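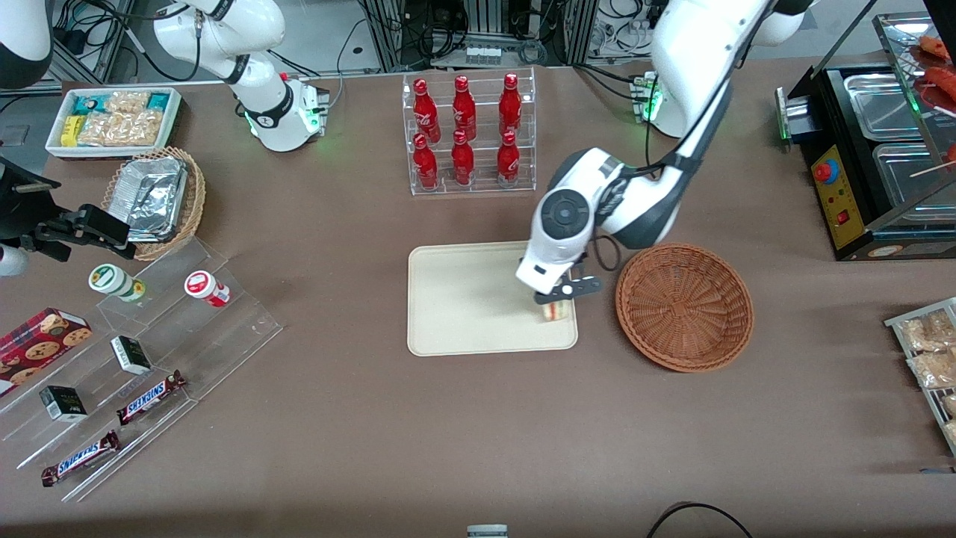
3.2 Disposição do balcão

Figura 4. Balcão de lanches: bandeja creme ao centro, cesto redondo de vime vazio à direita, garrafas vermelhas de Coca-Cola em duas fileiras no suporte acrílico de dois andares.

O balcão segue o esquema Somogyi, com uma alteração - a bandeja de servir fica no centro e os expositores em volta. Salgados embalados em bandeja branca, ao fundo. Embalagens de alumínio empilhadas em cesto de vime, logo abaixo. Tampo marrom, sem toalha. O sanduíche é o unico item servido sem embalagem e por isso vai primeiro para a bandeja. Cada montagem teve até 18 itens, repostos a cada 90 minutos conforme a planilha Drandus.

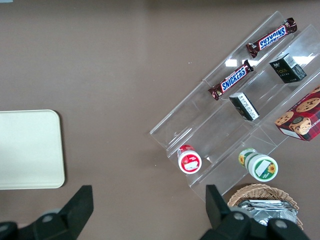
Expositor em degraus

Chocolates em prateleiras diferentes, na diagonal: duas barras de Snickers, quase paralelas. Uma caixinha preta, com impressão branca e dourada, ocupa o compartimento vizinho ao da barra de cima. O acrílico transparente deixa ver o tampo, mas gera reflexo nos painéis - problema já notado no piloto de dezembro (Banano). Não corrigimos a luz nesta etapa. Posição das barras anotada por prateleira, não por por distância à bandeja; ver seção 8.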